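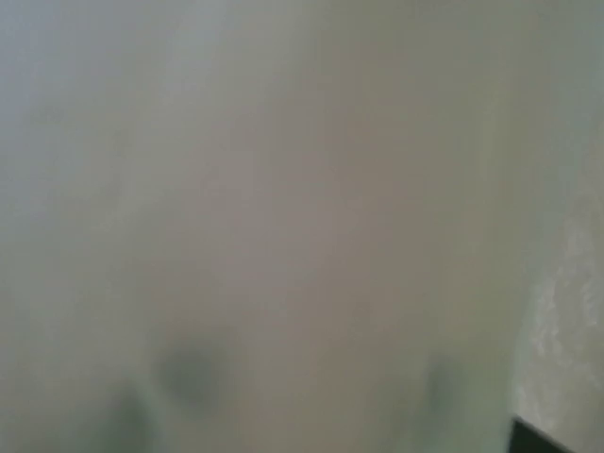 Figura 1. Imagen de la cámara de muñeca con una superficie clara muy próxima al objetivo.

Evaluación de un kit bimanual de sobremesa para manipulación de alimentos
Memoria de proyecto. Asignatura de Robótica Aplicada
Tutora: Evanthia Karras

1. Objeto del trabajo

El departamento quería saber si el kit Prosadari, que distribuye la empresa Jutavside, sirve para las prácticas de tercer curso. Se nos encargó montarlo, usarlo durante un cuatrimestre y redactar una valoración. No hemos diseñado hardware. El trabajo ha consistido en instalar el equipo, aprender a teleoperarlo, grabar demostraciones de una tarea y anotar lo que funcionaba bien y lo que no.

La tarea elegida fue el embolsado de fruta. La propuso la tutora porque reúne dos problemas distintos: coger piezas rígidas más o menos redondas y manejar un material flexible. El informe se entregó en mayo.

2. Contenido del kit

Prosadari se vende en dos versiones, de uno y de dos brazos. Probamos la segunda. Incluye los dos brazos con sus pinzas, las placas de montaje, el cableado, dos cámaras de muñeca y una licencia del programa de grabación, que se llama Clellow. La cámara fija, la mesa y el cerramiento corren por cuenta del comprador.

El manual viene en inglés y tiene 39 páginas. La parte mecánica está bien explicada. La de software es bastante más floja: da por hecho que el usuario conoce ya la estructura de carpetas de Clellow y no incluye ningún ejemplo completo de sesión. Perdimos una tarde entera por no saber que los archivos de calibración deben copiarse antes de conectar el segundo brazo.

3. Montaje

Los dos brazos van sobre un mismo perfil de aluminio en el borde delantero de la mesa. La ventaja de esta disposición es que la distancia entre bases se cambia aflojando las placas. El inconveniente es que, si se mueve una base, hay que repetir la calibración conjunta. Al principio la repetimos cuatro veces hasta dar con una separación que permitiera a ambas pinzas llegar al centro sin estorbarse. Después no volvimos a tocarla.

Revestimos las tres paredes del puesto con un estampado de rayas verticales. Fue una decisión discutida en el grupo. Un fondo liso facilita la segmentación, pero queríamos comprobar cómo se comportaba el sistema con un fondo menos cómodo, parecido al de una cocina doméstica.

El cable de cada brazo merece un comentario aparte. Es largo y queda suelto en bucle. En los giros amplios de la muñeca conviene vigilarlo. El fabricante podría incluir unas guías, que no serían caras. Nosotros lo resolvimos con bridas en dos puntos del antebrazo y luego tuvimos que retirar una porque limitaba el recorrido.

4. Desarrollo de la tarea

Cada episodio parte de un plato con fruta en la zona central y una bolsa de plástico al alcance del brazo derecho. El operador debe abrir la bolsa con un brazo, mantener la boca abierta y trasladar las piezas con el otro. La posición de la fruta en el plato se cambia entre episodios.
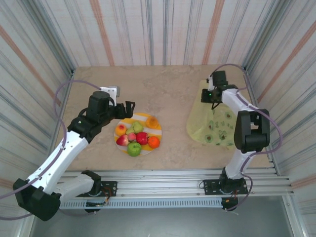 El brazo izquierdo se encarga de la fruta y el derecho de la bolsa. Probamos también el reparto contrario y los tiempos empeoraron, aunque sospechamos que influyó la costumbre de los operadores. Las manzanas y las peras se cogen bien desde arriba si hay hueco para los dedos de la pinza. Cuando las piezas están muy juntas hay que empezar por las del borde, porque entrar por el medio desplaza a las demás.

La bolsa resultó la parte difícil. Extendida sobre la mesa, el plástico queda pegado a la superficie y los dedos resbalan por encima. El procedimiento que adoptamos fue bajar la pinza casi en vertical cerca de la boca, cerrar despacio y levantar unos centímetros para comprobar si se había cogido una capa o las dos. Si eran las dos, se soltaba y se volvía a intentar. Con bolsas más rígidas el problema disminuye mucho.

En total grabamos 1025 episodios. Se descartaron los que tenían pérdida de imagen en alguna cámara y aquellos en los que el operador tuvo que intervenir con la mano.

5. Cámaras de muñeca

La colocación de serie nos parece mejorable. El enfoque es fijo, y cuando la pinza se acerca mucho a un objeto la imagen pierde todo el detalle, como ocurre en la figura 1. Durante esos instantes la única referencia útil es la cámara exterior. Para un operador humano es una molestia menor. Para entrenar un modelo con esas imágenes puede ser un problema serio, ya que la fase de contacto es justo la que más interesa.

Consultamos el asunto con el servicio técnico de Jutavside. Contestaron en un plazo razonable y nos enviaron el plano de un soporte alternativo para imprimir, que aleja un poco el objetivo. No llegamos a montarlo por falta de tiempo. Queda pendiente para el grupo del próximo curso.

6. Comparación con el equipo anterior

El laboratorio dispone desde hace años de un brazo Mitsotakis-Vlachou. Es más rígido y más repetible, pero pesa mucho más, necesita un armario de control y no se puede teleoperar sin comprar un módulo adicional. Para prácticas de trayectorias seguiríamos usando ese. Para tareas con dos manos y objetos variados, Prosadari resulta más cómodo y un alumno sin experiencia lo maneja con soltura en casi 5 horas.

Las pinzas del kit tienen fuerza suficiente para la fruta que usamos. Con piezas grandes y lisas el agarre era menos fiable, sobre todo si el operador cerraba fuera del centro. Las almohadillas de los dedos se venden como recambio y recomendamos pedir un juego extra con el kit.

7. Valoración

Recomendamos la compra de la versión de dos brazos para el laboratorio docente, con tres condiciones: preparar una guía propia en español para Clellow, sustituir los soportes de las cámaras de muñeca y fijar un recorrido seguro para los cables antes de que lo usen los alumnos de tercero.

Los archivos de calibración, la lista de episodios descartados y el plano del soporte están en la carpeta compartida del grupo. La tutora conserva una copia del manual con nuestras anotaciones.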